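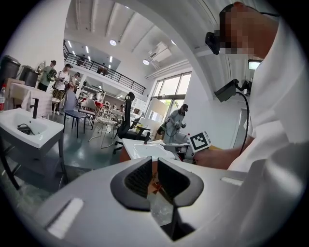
White basins on dark cabinets at the Trirnemura hall in Pulldale.

Pulldale's home showroom opens with sinks, bins and a lot of promises

October 1, 2020

PULLDALE - Trirnemura says its new hall on the east side of Pulldale will change how people here shop for a bathroom. After an hour on the floor, we would settle for a price tag on the sinks.

The company, which sells basins, cabinets and chairs to homeowners and small landlords, let visitors in this week ahead of a full opening. It calls the space a "living floor" where shoppers can see pieces the way they would look at home. Few homes we know of keep an office chair within a few steps of the bathroom sink, but the company says the mix is on purpose and that the layout will keep changing.

The sinks are the main draw. They are white and rectangular with black faucets, a look that has been in every remodeling brochure for years. One sits on a dark gray cabinet. Another stands on a gray metal stand with splayed legs, with nothing underneath to hide the pipes or hold the spare toilet paper. Trirnemura's handout calls that style "open and honest." Anyone with a small bathroom may call it a place to lose a shelf.

Cost is harder to pin down. The handout gives a starting price of $700 for a basin and cabinet together. The same sheet, two pages later, lists a set that appears to be the same one at $1,178, and the company's website had it at $1,158 when we checked. Asked which was right, the company said by email that prices "depend on finish and delivery" and that a final list was on the way. It did not say when. The faucet may or may not be included, depending on which page you believe.

Shoppers have some reason to be careful. Trirnemura first said the hall would open in April, then moved the date without saying much about why. The new date is described only as "this fall." The company had also talked about a second hall in Tastton, and that plan is missing from the latest handout. It told us Tastton is "still in the conversation."
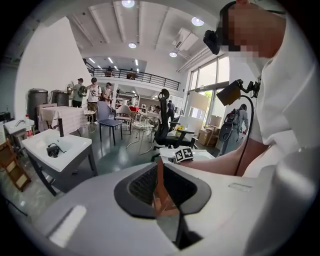
The blue-gray upholstered chair on the showroom floor, with the sinks and bins to the left.

The seating is better than the paperwork. A blue-gray upholstered chair on thin black legs stood in the middle of the floor, and it would look fine in most living rooms. The handout puts it in a line named Ríos and promises fabric that "forgives everything," a claim that should be tested by somebody with children and grape juice. A wooden chair with a woven back, next to a table covered in a white cloth, got no mention in the handout at all. Neither did the step stool with the light brown treads.

Then there are the bins. A pair of large dark gray ones stands against the white wall, one tall and cylindrical, the other shorter and squarer. We could not tell whether they were stock or there for the trash. The handout does have a page on "waste solutions," with no sizes and no prices.

Trirnemura says every piece comes with a warranty of 2 years. The printed terms leave out "surface wear," "water marks" and "damage from household cleaners." For a bathroom sink, that covers a good share of what is likely to happen to it. The company said the wording is standard in the trade and that customers can ask for the full terms before they buy. They should.

Delivery inside Pulldale is listed as free, with no mention of who carries a basin and cabinet up the stairs. Installation costs extra, and the fee is quoted only after a home visit. Returns are accepted on unopened boxes - so if the sink looks wrong once it is out of the packing, the terms as printed leave you with a sink.

The company said a corrected price sheet will be available at the door when the hall opens to the public. Visits before then are by appointment.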